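We've had the Stolik bench kit from Saarela for a little over a month now. A few people asked for a write-up, so I'm doing it as a thread. We paid for ours. Posting 6 Jun 2025, on the software that was current that morning.

1/ What it is: a small arm, a two-finger gripper, a wrist camera, a controller box and a year of their training service. You show the arm a job by hand, upload the recordings, and get back a model that tries to do the job on its own.

2/ What we are: a small shop in Wustitz that packs wooden craft and toy parts into sets. Short runs, lots of different shapes, and never enough of one thing to pay for a dedicated feeder. We make very little ourselves. Most of it arrives in bulk and goes out in tubs.

3/ We looked at one other option, a rental arm from Kalton. The arm was stronger and faster. It came with no camera and no training service, so we would have had to write every position by hand. For our kind of work that was the end of it.

4/ Delivery was two boxes. The arm comes assembled. The gripper and camera bolt on at the wrist with four screws and a connector, and the hex key is in the bag. We were moving joints from the tablet 35 minutes after opening the first box.

5/ The base plate needs a bench that does not flex. Ours did. The first day of recordings had a wobble in every one of them, and we threw them out and put a brace under the back legs. Saarela does mention this in the manual, on the page after the one where you clamp it down.

6/ The tablet app is fine. Large buttons, plain words, a stop control on every screen. It logs you out after a while and loses the name you gave the session, so type the name last.

7/ Recording a job works like this. You press start, take hold of the handle above the wrist, and move the arm through the task with your own hand. There is a trigger for the fingers. When you finish you press keep or discard. We discarded a lot in the first week and very few by the third.

8/ Saarela suggests 300 recordings for a simple pick and place. We got usable results on square blocks well before that. For anything round we needed all of them, then went to 400 and could still see it getting better at the end.

9/ Round parts are the reason we bought it, so most of our testing went there. Dowel pieces roll when you touch them off center, and they come in at any angle. Some of ours also have another piece fixed to the side, and that changes where you can take hold.

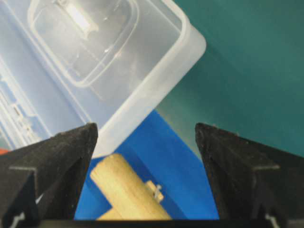

Wrist camera view. Dowel piece between the fingers, small block on its side with a bit of metal in it, frosted tub behind.

10/ A part like that one is a decent test. The fingers have to close on the cylinder and stay off the block. Going by our log from May, the model gets the approach right far more often than it gets the grip right. When it misses, it usually comes down a little to one side and the closing finger pushes the part away.

11/ The fix that helped most was recording the misses. We would place the arm slightly wrong on purpose, then correct it by hand and finish the pick. After a batch of 22 of those in the next training run, it started backing off and trying again instead of chasing the part across the bench.

12/ Fingers. The stock ones are black, with flat angled faces and pointed tips. The points are good for getting between parts. They are less good on anything smooth, where you have a small contact patch and not much grip. Saarela sells a padded set. We tried it and went back -- the pads were too thick to get down between parts lying close together.

13/ The fingers open wide enough for everything we pack except the big wheels. If your parts are wider than your palm, ask for the opening measurement before you order. The product page gives a figure for the longer fingers and you don't get those in the standard kit.

14/ Camera. It is small and sits close to the work, so you see both fingertips and whatever is between them. That view is most of what the model uses, and it is also how you find out why a pick went wrong. We play back every failure. It takes less time than standing there guessing.

15/ It does not like glare. Shiny plastic under our overhead lights confused it for several days. Turning one light off and moving a lamp to the side did more than another afternoon of recording. If you use clear or frosted tubs, sort the lighting out first.

16/ Color matters too. Pale wood on a strong color works well. Pale wood on our bare bench tops gave us slow, unsure picks. We started putting colored material under the parts, and the difference was plain the same day.

17/ Folds and soft surfaces turned out to be less trouble than I expected. A part resting on something soft rolls less. The one thing to watch is the fingertips catching the material on the way down. Set the lowest height by hand and do not trust the automatic value, which went too low for us twice.

18/ Training service. You upload at the end of the day and the model is normally ready by morning. Two of ours failed without a clear message. Support found the cause both times: one bad recording where the camera cable had worked loose. I would like the app to catch that before upload.

19/ Support in general: email only, same day in our case, and written by people who had looked at the files. No phone line. If you run shifts at night, that may be a problem. We don't.

20/ Speed. It is slower than a person and will stay that way. We run it on the long dull jobs while we do the ones that need two hands. If you want it to replace a fast packer, it will not.

21/ Noise is low. You can hold a conversation beside it. The fan in the controller box is louder than the arm, and we moved the box under the bench.

22/ Safety. It stops when you push against it, and the push needed is light. We still mark off the area and keep hands out when it is running. Do your own risk assessment. The one in the box is a template with blanks in it.

23/ Cables. The thin ones near the fingers worry me more than anything else on the unit. No failures so far, but they flex with every cycle and the spare set is not included. I have ordered one. Budget for it.

24/ Costs after the first year are the part I am least happy with. The arm keeps running the models you already have, but new training needs a subscription, and the price depends on how much you upload. Get that quote in writing before you buy. We got ours after, and it was higher than we had guessed.

25/ Your recordings stay yours, per the contract, and you can download them. I tried the export. It works, it is slow, and the folders are named by date and session number. If you skipped naming your sessions (see post 6), you will be opening them one at a time.

26/ Who I think it suits: small shops with many kinds of parts, someone patient enough to record for a few weeks, and no hard deadline on the first job. Who it does not suit: anyone running one part all year. Buy a feeder.

27/ What I would ask Saarela to change -- a check for bad recordings before upload, the lowest height shown as a number on the main screen, and one spare cable set in the box. The first two are software, and they tell us the upload check is being worked on. No date given.

28/ We are keeping ours. Blocks and plain dowels are on it most days. The dowel pieces with something attached are still done partly by hand, with the arm taking the easy ones and leaving the rest.

29/ Next job is loading tubs from mixed parts. I have started the recordings and will add to this thread once there are enough to train on. Questions about the contract or the bench setup are fine in the replies. I can't share the model files.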